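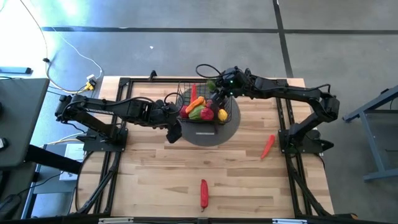
Basket cell, Clutstead lab. Both arms at the turntable, plastic produce in the basket.

Minutes of the fault review meeting, Bedamance project
Month: August
Start: 2:10 p.m.
Present: cell operator (morning shift), software lead, mechanical technician, lab safety officer, project coordinator (minutes)
By phone: service engineer from Delura
Absent with notice: representative of Pietrzak

1. Minutes of the last meeting
Accepted with one correction. In item 4 the word "left" must be "right". The spare gripper fingers were ordered for the right arm.

2. Report of the fault
The operator reported. During a packing run the right arm closed its gripper on the rim of the basket and not on the pepper beside it. The arm then started its lift. The basket tilted, and several pieces rolled out onto the table. The operator pressed the pause button on the screen. The left arm stopped at once. The right arm continued its movement upward for a short time and stopped only after the operator used the red emergency button.
No person was inside the working area. There was no injury. The basket has a bent wire and will be replaced.
The run counter showed 1,599 at the time of the fault. The operator wrote this number on the cell sheet, and the log file has the same number.

3. Discussion of the cause
The software lead explained that there are two separate questions and asked that we do not mix them.
First, why the gripper took the rim. The position of the basket on the turntable is measured at the start of a run only. If the basket is pushed a little during the run, the program does not know it. The technician added that the basket is light and slides easily when it is empty or has only one piece in it.
Second, why the pause did not stop the right arm. The pause command was sent to both controllers. The right controller answered late, because it was still working on a force reading. The Delura engineer said that the pause is a comfort function and must not be used as a safety stop. The safety officer agreed with this, but she noted that our training sheet tells the operator to use the pause first. This is our mistake and the sheet must be changed today.
The technician also asked about the cable loop at the right wrist. He has no proof that it touched the basket. It will be checked anyway.

4. Tests after the fault
The team repeated the work with the arms at 50 percent of the normal speed and with the pieces laid out on the table between runs. In 23 runs the rim was gripped again one time. The emergency button was tried separately with both arms moving, and both stopped correctly.
The operator asked to keep the long pieces (eggplant, cucumber, long peppers) in the test set. They are the most difficult to place, and she does not want that we make the test easier only to get a good result. Agreed.
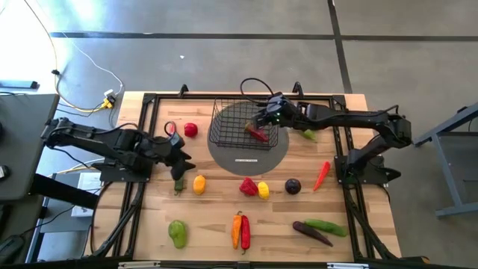 5. Decisions
5.1 The cell stays at reduced speed until Delura sends the new controller software.
5.2 The emergency button is the first action in every unexpected movement. New training sheet: safety officer.
5.3 The basket position will be measured before each pick. Software lead, first version before the next meeting.
5.4 The technician checks the cable loops on both arms and makes a simple holder for the base of the basket.
5.5 Pietrzak receives a copy of these minutes together with the log file.

6. Other business
The request to let the cell run during the lunch break is refused for now. It can be asked again when 5.1 is closed.
The meeting took 90 minutes. The next one will be held in the same room, and the coordinator will send the time.

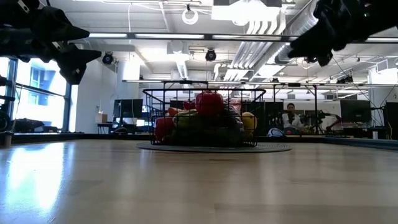
Handling and Packing Group, Clutstead
Corrections to these minutes should be sent to the project coordinator before the next meeting. The training sheet in the old version must be taken off the wall and from the shared folder.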